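Häufige Fragen zum Studium am Kolleg Hovard

Welche Abschlüsse kann ich erwerben?
Den Bachelor in Philosophie und Naturkunde. Die Regelstudienzeit beträgt 6 Semester.

Brauche ich Lateinkenntnisse?
Nein. Ein Einführungskurs wird im ersten Jahr angeboten – er ist freiwillig.
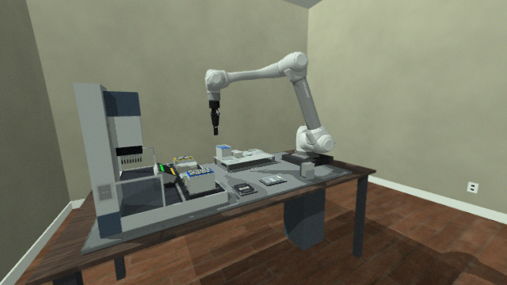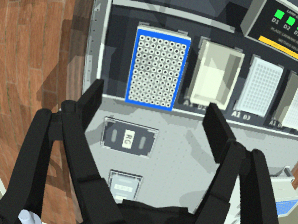
Wie hoch sind die Gebühren?
Pro Semester 555 Euro. Wer in Flusby wohnt, zahlt 400 Euro.

Bis wann muss ich mich bewerben?
Bewerbungen für das Herbstsemester nehmen wir bis Ende Juli an. Zeugnisse können nachgereicht werden.

Gibt es Wohnheimplätze?
Ja, im Haus Arnardóttir. Die Wartezeit liegt bei etwa acht Wochen.

An wen wende ich mich bei weiteren Fragen?
An die Studienberatung, Gunnlaugur Mogensen.

Stand: Oktober 2026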